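Chapter 17
Notification and Consultation Between River States

Ismail El Ouafi and Bastian Brinkmann

Chapter 16 dealt with how states divide the water of a shared river. The present chapter takes up an earlier stage: what a state must tell its neighbor before it builds anything, and what the neighbor may do with the information. The terms "planned measure," "notifying state" and "notified state" are used as defined in the glossary.
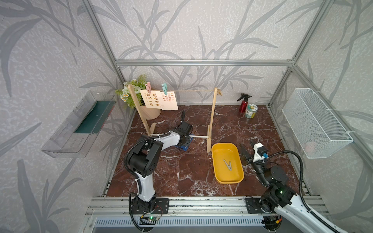
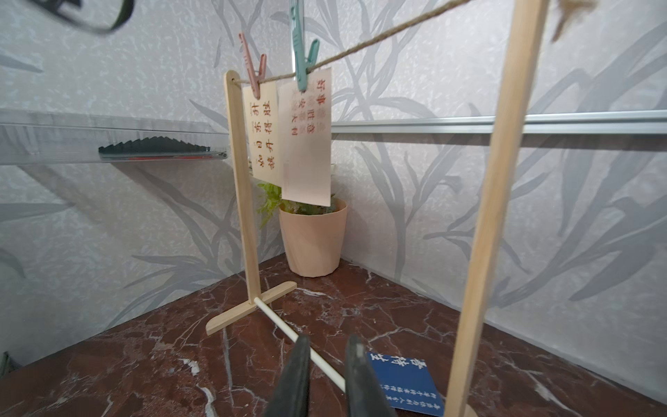
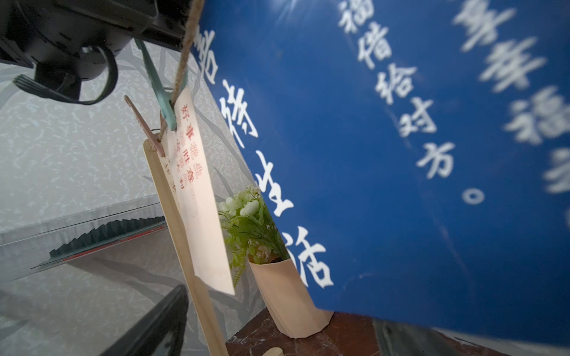
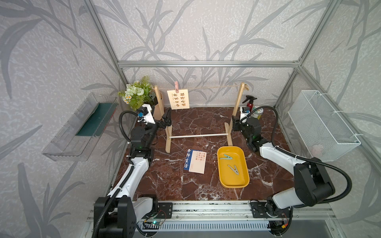

Figure 17.1 Twine, clothespin and printed card (first and third); wooden stand with two upright posts (second and fourth).

17.1 The duty to notify

A state that plans a dam, a diversion canal or a large pumping station on a shared river is generally expected to inform the other states of the basin in advance. The expectation has two sources. The first is customary law, under which a state must take reasonable care that activities on its territory do not cause significant harm across the border. The second is treaty law, which varies a good deal from basin to basin and usually adds detail that custom leaves open: who sends the notice, in what language, with which technical documents attached, and how long the recipient has to reply.

Notification should be kept apart from consent. In most basins the notified state has no veto. It has a right to receive information, to study it, and to raise objections that the notifying state must consider in good faith. Newspaper accounts of river disputes often blur the difference, and so do officials when it suits their case. A statement that a project "was never approved" by the downstream government may be true and still have no legal weight.

The threshold for notification is another common source of argument. Treaties use phrases such as "significant adverse effect" or "appreciable change in flow," and few of them say how the effect is to be measured. An upstream ministry will tend to read the phrase narrowly. Repairs to an existing weir, for instance, are often treated as maintenance even where the repaired structure will hold back more water in the dry season than the old one did.

17.2 A case: the Bulley weir

The dispute over the Bulley weir will be used throughout the chapter. The Rees rises in the hills of Rokden and crosses into Jatis below the town of Bulley. A bilateral agreement sets up a joint technical office and requires written notice of any planned measure likely to change the flow at the border. The notified state then has 40 days in which to reply. Work may not start during that period, except in an emergency.

In July the Rokden ministry of works sent a notice concerning the replacement of the wooden gates at Bulley with steel ones. The notice reached the foreign ministry of Jatis but was not copied to the joint office, as the agreement also requires. Jatis took the position that the reply period had not begun. Rokden counted from the day the foreign ministry stamped the letter, waited for the period to expire, and moved equipment to the site on the following Wednesday.

Neither government disputed the text of the agreement. They disagreed on three points:

(a) whether a notice sent to the wrong office is defective or merely late;
(b) whether new gates on an existing weir are a planned measure at all;
(c) whether Rokden, having sent a notice, could later argue that none was needed.

The third point deserves attention. Rokden's legal adviser described the letter as a courtesy, sent without admitting any duty to send it. The phrase is familiar in diplomatic correspondence – it appears in many notes on matters unrelated to water – and its effect is uncertain. A tribunal may accept the reservation if it was made at the time. It is less likely to accept one that first appears after the dispute has started. Rokden's letter contained no such wording.

17.3 Consultation

Once a notified state replies with objections, the parties enter consultation. The duty at this stage is one of conduct. The parties must meet within a reasonable time, exchange the data needed to judge the objection, and be prepared to change their plans if the evidence calls for it. They are not bound to agree. Talks that fail after serious effort satisfy the duty; talks held for appearance while construction continues do not.

Delegations are usually small. At the first session on the Rees, Jatis was represented by a hydrologist and a lawyer, and most of the morning was spent on flow records. The two sides used different gauging stations, placed roughly 17 kilometers apart, with a tributary entering between them. Each set of figures was sound. They could not be compared until the inflow from the tributary had been estimated, and the joint office, which would normally do that work, had not been given the plans.

Section 17.4 sets out the rules on suspension of work during consultation. Section 17.5 covers the exchange of data, including the treatment of records that a state regards as confidential. Readers who are not familiar with the law of state responsibility should review the summary at the end of Chapter 16 before going on.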